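Tillport Introduces the Wan Hand-Held Gripper Kit for Recording Household Tasks

Two-gripper kit lets one person record shelf, table and storage work at home scale, with no robot on site

01/07/2024 – Tillport today announced the Wan kit, a pair of hand-held grippers with cameras and tracking for teams that train robot arms on household work. The kit ships in a single case and is available to order now, either as a purchase or as part of a monthly recording service.

Wan is meant for groups that need a lot of short, clean recordings of ordinary jobs: putting things on a shelf, taking them off again, moving small items between a table and a cabinet. The operator holds one gripper in each hand and does the job at a normal pace. Each gripper has its own wide-angle camera, fixed so that the fingers stay in view along with whatever they are reaching for. 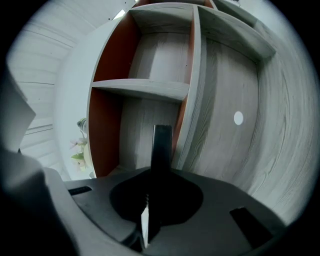 Shelving was one of the first jobs Tillport worked on with early customers. Compartments are narrow, the light changes from one to the next, and a hand that comes in at the wrong angle will hit a divider before it reaches the item. The wide lens keeps the side walls of a compartment visible for most of the approach, and customers asked for that more than for higher resolution.

What is in the kit

The standard kit contains a left gripper, a right gripper, two marker cubes, a head-worn camera, cables, a battery pack and a charger. Spare finger pads are included. The marker cubes fasten to the grippers near the wrist and carry printed patterns on their faces, so that the position of each hand can be worked out from the head camera's video. Setup takes 20 minutes the first time, including calibration.

Recordings are handled by Tesik, Tillport's desktop software. Tesik lines up the three video streams, marks the start and end of each attempt, and flags clips where a marker cube was out of view for too long. Flagged clips are kept – the customer decides whether to use them. Files can be exported in common formats, and no online account is required.

Tested in furnished rooms

Tillport ran a pilot in February with Stena, a contract recording firm that works in furnished apartments and rented showrooms. Stena's operators used the kit in 19 rooms and completed 2,842 recordings. Of these, 343 were flagged by Tesik, most of them because an arm had blocked the head camera's view of a cube.

The pilot led to two changes. The cable now leaves the gripper at a lower point, and the handle has been made slightly thinner for people with smaller hands. Both changes are in all kits shipping from today. Pilot units can be sent back for the same work at no charge.

Operators in the pilot picked up small, flat items as well as larger ones, and often had one hand at a shelf while the other waited or held a second object. Tesik records both hands for the full length of each attempt, so these pauses stay in the data unless the customer trims them.
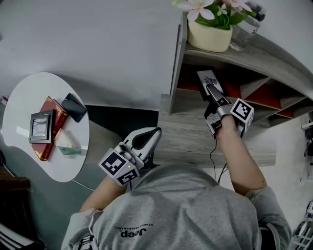
Price and availability

The Wan kit can be ordered directly from Tillport. Buyers receive a one-year warranty on the grippers and cameras and a Tesik license for two computers. Finger pads and cables are treated as wear parts and are sold separately after the first set.

Under the recording service, Tillport supplies kits, trained operators and checked files, and the customer supplies a task list. Service customers may choose the rooms or leave that to Tillport. Quotes are given per task and depend on the number of rooms.

About Tillport

Tillport makes hand-held recording tools and software for robot training. Its products are used by research labs, appliance makers and contract recording firms.

Press contact: Tillport Media Office. Product photos and a full specification sheet are available on request.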